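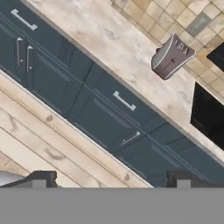 4.2 What the safety clauses leave out

Most guidance on household manipulation is borrowed from factory practice, and it shows. The separation rules in the Zadora draft assume a fixed cell, a known payload and a person who arrives through a gate. Kitchens offer none of these. In Figure 3 the wrist view takes in a marble counter with a toaster standing on it, while the gripper's two fingers are over by the base cabinets, and the draft has one sentence on sharp objects in reach: they should be "suitably managed." We asked what that would mean for a simulated run and got no answer we could test.

Our own reading is narrower. Before a policy is scored, the operator lists every object in the room that could injure someone if pushed or dropped, and the list is frozen with the seed. We applied this to 20 layouts from the Oder kitchen set, with 5 starting poses each. The work is dull and we doubt many groups will do it unless a reviewer asks. 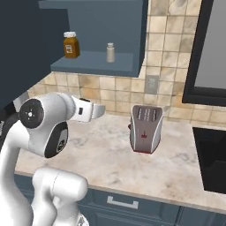 Chaudhry has argued that contact-force limits make such lists unnecessary. We are not persuaded. A force limit protects the person touched by the arm – it says little about the thing the arm knocks off a counter. Clandunia's checklist at least separates the two cases, although it then gives them the same pass mark, and we could find no reason for this in its published notes.

A second weakness is reporting. Of the 4 protocols we compared, only one asks for the camera pose to be logged alongside the outcome. A wrist camera can be tilted far from level, and a reader given only a success rate can't tell whether the policy coped with that view or never met it. Shaimaa Ghoneim, who reviewed our logs in March, wanted the pose recorded at every step. We settled for the start and end of each run, a compromise we may regret.

Figure 3. Simulated kitchen, wrist and external views.

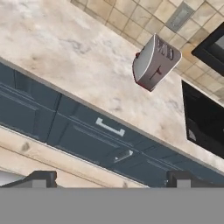

4.3 Scoring near misses

We count a near miss when any listed object moves without being the target of the task. Whether the threshold for movement should be the same for a toaster and a glass jar is left open.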